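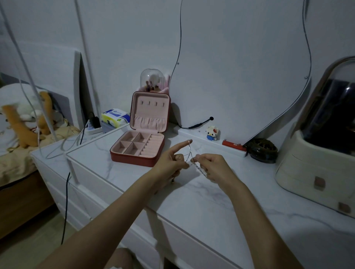 7 February 2020

Second day on the Relivitz trial. The kit costs 3000 and the seller says it learns small household jobs from recordings of a person doing them. I picked necklaces. Sat at the dresser with the jewelry box open and worked on the silver chains. Josefien Verschueren from Zikmont wants slow hands and no talking.

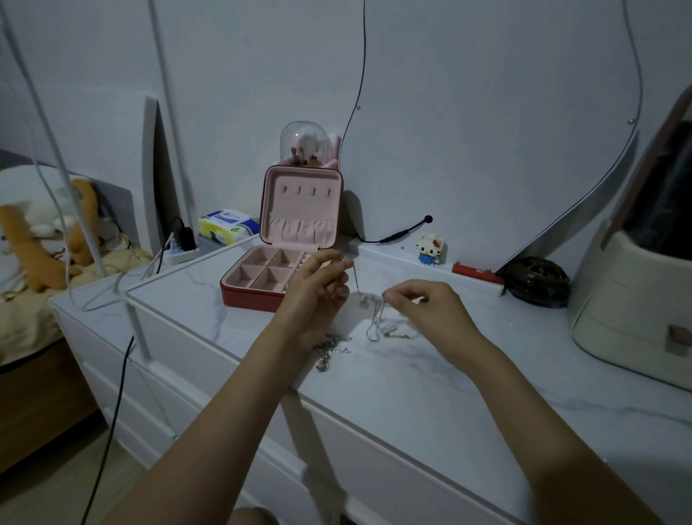 Uploaded 70 clips after lunch, six rejected. The manual is fine on setup and thin on chains. Asked Josefien if the gripper can hold anything that fine. No answer yet. I won't pay until I hear.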